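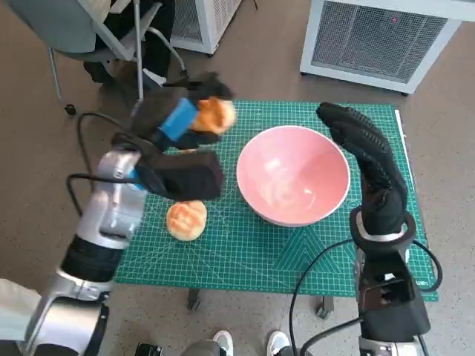

Can the buns go into the bowl straight from the oven? Leave them on a rack until they are cold, or the bottoms go soft.

On buns for the Dretbridge table, Aslı Kılıçarslan wrote:

> I baked the first lot at 200 and the tops were too dark for my liking.
> Is it worth turning the oven down? Also, do we line the bowl
> or put them in as they are? I have the pink one out.

I'd try 190 and give them a few more minutes. My oven runs hot as well, and the Dursun recipe was written for a gas one. Brush the glaze on thinly. If it pools round the sides it sticks to the tray. 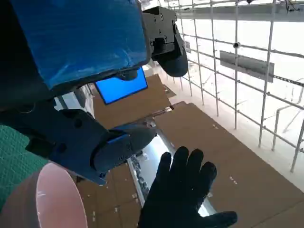
As for the lining, I wouldn't bother with the pink bowl. It wipes clean and a cloth only collects crumbs. Put the firmer buns in first and the softer ones on top, and lift them from the sides so the crust doesn't get dented. The green cutting mat is fine underneath, as long as it's had a wash.
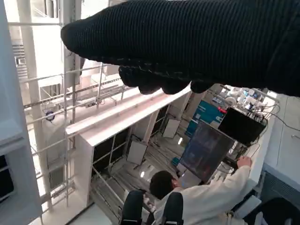

*The long white ledge, dark glass panels below.*

Please keep the food off any ledges and on the table. I'll bring the Stumov flour back in September with the spare rack.

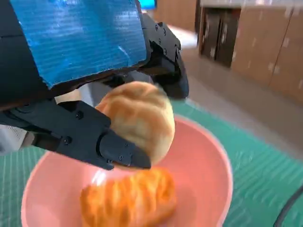

If there are buns left over, freeze them the same evening. They come back well enough in a low oven, but they are no good after a second day in the bowl.

Could someone tell me if we still have the tongs?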